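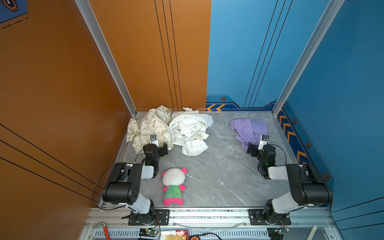 Drositz releases final specification for kerbside household textile collection in Raldale

Raldale, March – Drositz has released the final specification for the Jusport household textile service, covering presentation, moisture limits, transport and grading of used fabric goods collected from residential addresses. The specification takes effect with the next collection cycle and replaces the interim version used during the trial.

The Jusport trial covered 1,362 households in the central and eastern streets of Raldale. Of these, 1,241 presented at least one bag of textiles during the trial period. Material was collected at the kerb, consolidated at Raldale and transferred to the Poon depot for weighing, inspection and grading.

Textiles have until now been accepted in Raldale only at fixed drop-off points. Drositz will keep the fixed points in service and will apply the same acceptance rules to them, so that material from both streams can be handled on a single sorting line at Poon.

Scope of the service

The service accepts clothing, bed linen, towels, curtains without tracks or hooks, tablecloths, blankets without electrical components, and fabric toys. Items may be worn, faded or torn. Missing buttons and broken zips are not grounds for rejection.

The service does not accept carpet, underlay, mattresses, pillows filled with feather or loose foam, tents with poles attached, or any textile contaminated with paint, oil, solvent, asbestos dust or garden chemicals. Footwear is accepted in pairs, tied or banded together, and must be bagged apart from fabric. Offcuts and roll ends from home sewing are accepted if they are bagged together and marked as offcuts.

Fabric toys are listed as a separate class for the first time. Under the interim version they were recorded as mixed textiles, and this had the effect of sending undamaged toys to the fibre stream with the surrounding material. The final specification requires them to be withdrawn at first inspection and checked for detached eyes, exposed stuffing, battery compartments and missing fibre-content labels. Toys containing batteries or sound units are set aside for electrical dismantling and are not returned to the textile line.

Moisture limit

The most significant change is the introduction of a measured moisture limit. A bag will be accepted into the reuse stream only where the moisture content of the sampled fabric is at or below 5 per cent. Cotton goods stored in a closed bag above this level can develop mildew between collection and grading, and the odour transfers readily to adjacent items.

Moisture will be measured at Poon with a contact meter on arrival. Two readings are taken, one from the top of the bag and one from the centre, and the higher reading is recorded. Bags over the limit are opened and moved to a drying cage. They are measured again on the following shift and are graded for fibre recovery only if the second reading is also over the limit or if mildew is visible.

Drositz recommends that households leave washed items on the line or airer until fully dry, then leave them indoors overnight before bagging. Heavy seams, waistbands, quilting and the stuffing of fabric toys retain moisture after the outer fabric feels dry to the hand. Items dried in a machine should be allowed to cool before the bag is closed.

Presentation at the kerb

Each household will be supplied with two woven bags carrying the Jusport mark. Bags must be closed with the attached cord and placed beside the recycling bin, clear of the footpath and the gutter, by 6 am on the collection day. Loose textiles placed in the recycling bin will continue to be treated as contamination.

Items do not need to be folded or ironed. Compression bags and vacuum bags should not be used, as these hold creases in synthetic fabrics and prevent a centre moisture reading from being taken without unpacking. Sheets and quilt covers should not be knotted around other items. Pillowcases may be used as inner bags and will be graded as linen.

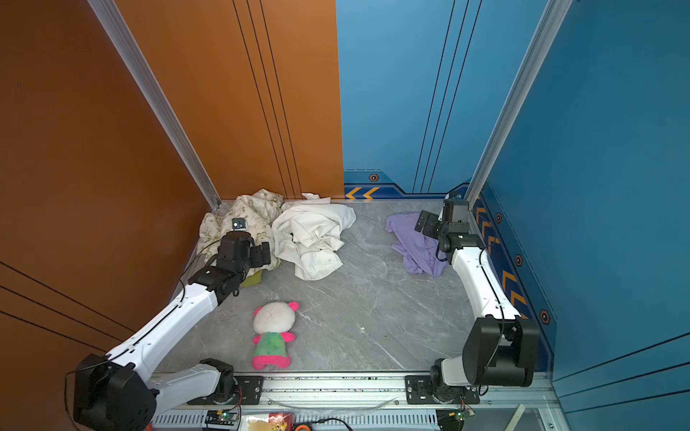 One Raldale household asked in its written submission whether sheets had to be presented as matched sets, and noted that the interim version could be read either way. The final specification resolves the point. Sheets, pillowcases and quilt covers are graded singly, and a set is reassembled only where the matching items arrive in the same bag. Households need not hold back a single sheet while they look for its pair.

The same submission requested that stained linen be treated separately from torn linen. Drositz has adopted this. Permanently stained linen that is otherwise sound will be recorded as wiping-cloth grade. Torn linen will be recorded as fibre grade unless the undamaged area is large enough to be cut to a standard wiper.

Transport and handling

Collected bags are loaded into lined cages, with a gross limit of 400 kg per cage. The limit is set by the tail-lift rating of the smallest vehicle on the route and applies to all vehicles so that cages remain interchangeable. Cages must be covered during transport regardless of the forecast.

Cages are labelled by street group at the time of loading. The label stays with the cage through weighing and first inspection and is removed only when the contents have been released to a grade. Household-level information is not recorded at any stage after the bag leaves the kerb.

At Poon, bags are opened on flat inspection tables. Inspectors separate the contents into individual items before any grading decision is made, on the basis that small articles are commonly caught inside larger ones. Socks in fitted sheet corners and face cloths inside towels were the usual findings in the trial, along with children's garments inside quilt covers. Pockets are checked at the same point. Keys, cards and jewellery are logged against the street group and held for return.
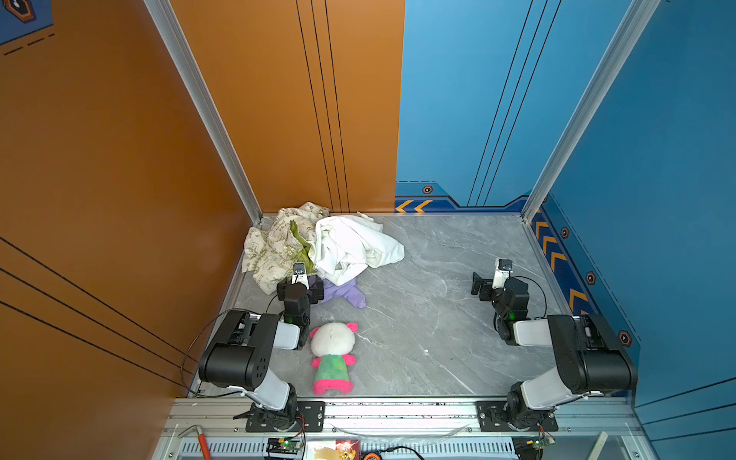

Grading categories

Grade A, reuse: clean, dry, structurally sound, with no permanent staining. Minor fading is permitted. Includes fabric toys that have passed the safety inspection.

Grade B, repair: clean and dry, with a single defect that can be corrected by stitching or by replacement of a fastener.

Grade C, wiping cloth: absorbent fabric of sufficient flat area, with staining or wear that prevents reuse. Hard fastenings and elastic are cut away before baling.

Grade D, fibre: fabric unsuitable for the preceding grades but free of excluded contaminants. Sorted by colour and, where the label is legible, by fibre content.

Grade R, reject: contaminated, mildewed beyond recovery, or outside the scope of the service.

An item is assigned to the highest grade for which it meets every criterion. Where two inspectors disagree, the lower grade applies. Blended fabrics without a legible label are recorded as unidentified and are not assigned a fibre content by touch or appearance.

Reporting

Drositz will publish tonnage by grade for the Raldale service each quarter. The figures will be taken from scale records at Poon and will be reported net of bags and packaging. Moisture exceedances will be reported as a share of bags received, with separate lines for kerbside and fixed-point material. Trial data will not be restated under the new grades, as the interim categories do not align with the final categories closely enough to allow a reliable conversion.

The specification will be reviewed after four quarters of operation. Matters already listed for the review include the acceptance of feather-filled goods, the sampling method for thick quilts, and the labelling of cages that hold material from more than one street group.

Availability

The Jusport household textile specification and the accompanying one-page presentation guide are available from Drositz on request and in printed form at the Raldale fixed drop-off points. Woven bags will be delivered to participating addresses before the first collection. Replacement bags can be obtained from the same drop-off points at no charge.

About Drositz

Drositz operates collection, sorting and grading services for household and commercial textiles. Its Poon depot receives material from Raldale and the surrounding district. Jusport is the name under which Drositz provides its residential services.

Media enquiries should be directed to the Drositz communications desk during business hours.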